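We use cookies to keep this site running and to remember your preferences. By continuing to browse you accept our cookie policy. OK | Read more

The Great Drawer Refold, part 4

August 11, 2020

So I finally got to the soft stuff! If you've been following along you know I did the jeans and the towels already, and I was putting off the knits because they slide all over the place and I have no patience for them. But the dresser in the guest room (the Solholm one, with the sticky bottom drawer) was so full I couldn't shut it, and Margit Bakke had been after me to try her long-strip method before I gave up and bought another dresser.

I do all my folding on the bed. The table is the right height, I know, I know, but the bedspread grabs the fabric a little and keeps it from skating off, plus I like looking at the flowers. Click on either picture for the bigger version.

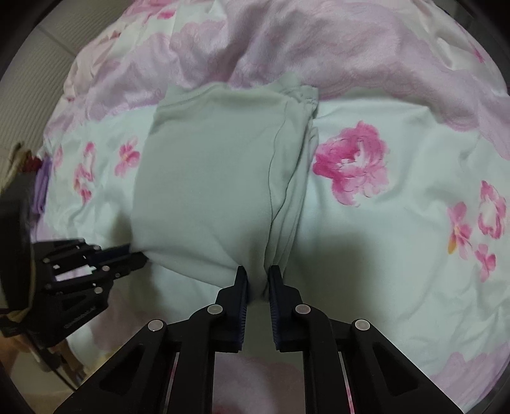 The gray-green knit on the floral bedspread, long folds down the right side and a few creases still pulling across the bottom.

Margit's method goes like this: lay the thing out, smooth the middle with your palm, then bring one side over in long folds and get the hem straight before you go any further. I always want to skip the hem. Don't skip the hem! A crooked one makes the whole stack lean, and then you open the drawer in October looking for something warm and it's a big soft landslide in there.
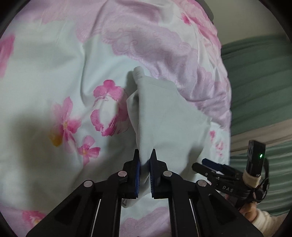
I-hsuan Shih wrote in after part 3 to ask if I roll or fold, and the answer is both, depending on my mood. Thin knits I'll roll if the drawer is shallow. Anything with a ribbed edge I like to fold with the ribbing tucked inside, and if it goes wrong I shake the whole thing out and start over (which happens a lot, and usually with the pale colors, where I can't see my own creases).

The final tally for the dresser was 66 pieces back in and 12 in the giveaway bag. Lorne Poirier has already claimed two of those. Next up is scarves, and I still haven't decided between hooks and a basket, so send me your opinions.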